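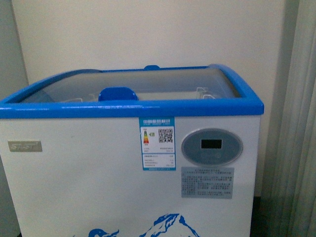 Success rates on sliding lids need a second number beside them. The Lobo team reported 1,461 attempts at opening chest freezers, and nearly all of the discussion since has been about the average. I would look at the freezers first. A policy trained on 500 demonstrations with one model has learned that model's handle. Glass is hard for depth cameras, and a curved lid is harder.

Our group at Linura now holds out 8 freezers from training and reports each one separately. The average looks worse that way. I still think papers should be required to do it, starting with ours in November.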